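Plarov 50 Worktop Oil, Matt
Hard-drying oil for solid wood worktops, breakfast bars and tables 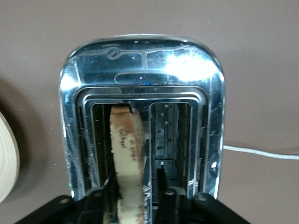
Plarov 50 is a hard-drying oil for bare or previously oiled timber in kitchens. It soaks into the upper layer of the wood and cures there, leaving a thin matt finish that can be repaired in patches without stripping the whole surface. It is supplied ready to use. Do not thin.

Sold by Siststead in tins of one litre and two and a half litres. Trade packs to order.

Suitable surfaces

Oak, ash, beech, walnut, iroko, maple and most other hardwoods. Softwoods such as pine can be treated but will take more oil on the first coat and will mark more easily in use. Teak and other oily timbers must be wiped with methylated spirit before coating and left until the spirit has gone off.

Not suitable for laminate, stone, varnished or lacquered wood, or veneer that has been factory sealed. Not suitable for floors. For floors see Vetus Floor Oil, which has a higher wax content and a different drying time.

Colours

Clear
Natural (contains a small amount of white pigment, reduces yellowing on pale woods)
Light Umber
Dark Umber

Clear will deepen the colour of the wood. Wetting a small area with water gives a fair idea of the final shade. The Umber tints are translucent and vary with the timber and the grade of paper used to sand it. A finer paper closes the grain and gives a lighter result. Tinted coats should be limited to two; a third coat, if wanted, should be Clear.

Technical data

Type: modified plant oil with hardening wax
Sheen: matt
Coats: two on maintained surfaces, three on new timber
Recoat time: 8 hours at normal room temperature
Full cure: two weeks
Applied by: lint-free cloth, short-pile roller or white pad
Tool cleaning: white spirit
Storage: upright, frost free, lid closed tightly

Drying times assume a ventilated room. Cold or damp air slows the cure. Do not apply if the room or the timber is below 8 degrees C.

Preparation

The timber must be clean, dry and free from grease, wax and silicone polish. Sand new worktops along the grain, finishing with 120 grit. Do not go finer than 150 on the top face, or the oil will sit on the surface and stay tacky. End grain may be taken to 180 to limit how much it absorbs.

Fill knots and small shakes before the last sanding. Most fillers do not take oil in the same way as wood, so a trial on an offcut is advised. Remove dust with a vacuum cleaner and a dry cloth. Tack rags containing resin should not be used.

Cut-outs for sinks and hobs, and the underside of the worktop, must be oiled before fitting. Worktops oiled on one face only may cup.

Application

Stir the tin thoroughly from the bottom, and again at intervals during use. Matting agent settles quickly and an unstirred tin will give a patchy sheen.

Apply a thin, even coat along the grain. Leave for 15 minutes, then wipe off everything that has not soaked in. Pools left on the surface will wrinkle and will have to be sanded back. Allow 8 hours before the next coat. If the grain has lifted, rub down lightly with a fine non-woven pad and remove the dust.

Give end grain and the edges of the sink cut-out one extra coat.

Bringing the surface into use

Light use is possible the day after the last coat. Keep water off for three days. Do not cover the worktop or stand rubber-footed appliances on it until the oil has fully cured. Trapped air slows drying and soft rubber can leave a permanent ring. Small appliances that give off heat should be kept on a board or mat, and crumb trays emptied away from the timber.

Hot pans need a trivet at all times. The finish is not a heat barrier.

Care

Wipe with a damp cloth and mild soap. Dry standing water, particularly around taps. Do not use scouring powder, bleach, steam cleaners or microfibre cloths sold for glass. Iron and steel left wet on oak will cause black stains. These can be treated with oxalic acid, rinsed and re-oiled once dry.

Re-oil when water no longer beads. Busy areas beside the sink normally need attention before the rest of the worktop and may be treated alone.

Quantity needed

One litre is enough for one coat on a run of standard oak worktop, both faces, in most small kitchens. Sawn or open-grained timber takes more. Where several tins of a tint are required, mix them together before starting to avoid a change of shade at a joint.

Related products

Vetus Worktop Cleaner, 500 ml
Vetus Floor Oil, satin or matt
Sivakumar White Pads, pack of 40
Sivakumar Lint-Free Cloths, roll
Plarov End Grain Sealer, 250 ml

Safety

Cloths, pads and sanding dust soaked with oil can heat up and catch fire without a flame. Lay used cloths flat outdoors to dry or place them in water in a closed metal container before disposal. Do not leave them folded or in a bin. Keep out of reach of children. Do not empty into drains. The safety data sheet can be requested from the Siststead trade desk.

Delivery and returns

Stock items ordered before noon leave the warehouse the same working day. Tinted oil mixed to order leaves on the following Tuesday. Unopened tins in stock colours may be returned. Tins mixed to order cannot be returned unless faulty.

Order code, Clear, one litre: PL50-37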